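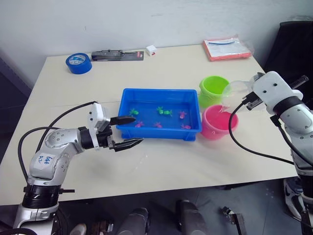
June 22, 2020

The pond was down again this morning, so I am going to write up the leak hunt while the numbers are still on the whiteboard.

Background for anyone who skipped the earlier posts. The pond came with the house in Lurkberg. It is a liner pond with a surface area of 83 square feet and a volume of 1111 gallons, measured by filling it through a meter after the clean-out. The liner is a Prillby rubber sheet of unknown age. There is a pump in the deep end, a hose up the back, and a short waterfall over stacked stone that the previous owner was evidently proud of.

Last season I put 2815 gallons of make-up water through the meter. I had been filing this under evaporation. Then I did the arithmetic, which I should have done first.

One inch of water over 83 square feet is a little under 52 gallons. So last season's top-offs come to 54 inches of depth, before counting rain. Open water here does not lose anything like that between spring and fall, even in a dry year. Something else was taking a share.

## Bucket test

The standard method is to compare the pond with a container that cannot leak. Any loss from the container is evaporation. If the pond drops faster, the difference is going somewhere else.

Mine went like this:

1. Fill a straight-sided bucket with pond water.
2. Stand it on the planting shelf so that most of it is below the pond surface. This keeps the two water temperatures close.
3. Mark the water level inside the bucket and the pond level outside it.
4. Turn off the pump and the auto-fill valve.
5. Read both after 24 hours. Repeat with the pump on.

The first run was useless. I left the auto-fill open and the pond obligingly did not drop at all. The second run was cut short by rain. It rains into both, but the pond also collects runoff from the stone edging, so I threw that one out.

The third run, pump off, gave a quarter inch from the bucket and a quarter inch from the pond. The fourth, pump on, gave a quarter inch from the bucket and five-eighths from the pond. The extra three-eighths is a bit over 19 gallons a day.

So the liner is sound, at least at and below the level I tested. The loss only happens with water moving, which leaves the hose, the fittings and the waterfall.

## Narrowing it down

I took the hose off the waterfall and ran it straight back into the pond for a day. Pond and bucket agreed again. That clears the pump, the hose and the lower fitting, and leaves the waterfall.

A running waterfall does evaporate more than still water. It has more surface and more air moving across it. I asked Zixuan Jiang, who did irrigation design before he retired, whether that could cover 19 gallons a day on a fall as small as mine. He said no and asked whether I had looked under the stones. I had not looked under the stones.

There is a separate strip of liner under the fall, lapped over the main sheet. The edge of that strip should stand up behind the rock on both sides. On the left it had slumped flat and was buried in mulch. The mulch was soaked for a couple of feet downhill, and the hostas there have been doing suspiciously well.

The fix was dull. I pulled four stones, lifted the edge, packed soil behind it, and put the stones back in a slightly worse arrangement. I also raked the mulch clear so it can't wick water over the lip. Wicking is worth checking on any pond. Mulch, moss and even roots will carry water over an edge that looks high enough, and you get no visible stream.

## Results so far

I have 2 clean readings since the repair, both with the pump on. The first showed the pond an eighth of an inch behind the bucket. The second showed it a sixteenth behind. My marks are pencil on masking tape, so I don't put much weight on the sixteenth. This morning's drop looked alarming until I read the bucket, which was down by nearly the same amount. It has been hot and windy.

A stilling well would give better readings. Liis Grigaitė, in the comments on the clean-out post, suggested a length of clear pipe with a small hole near the bottom, clamped to a stake, so ripples from the fall don't reach the scale. I have the pipe. I need to find a clamp that won't rust.

Other notes:

- The auto-fill valve stays off until August. It hid this problem for a whole season. If I want it back I'll put its own meter on it.
- Tap water here is hard, and every top-off leaves its minerals behind. Cutting the make-up volume should slow that down. I'll test hardness at the end of the month and compare with the spring value.
- The right side of the fall has the same lap detail. It is dry at present. I've marked the stone with chalk so I remember to look at it when the pump next comes out for cleaning.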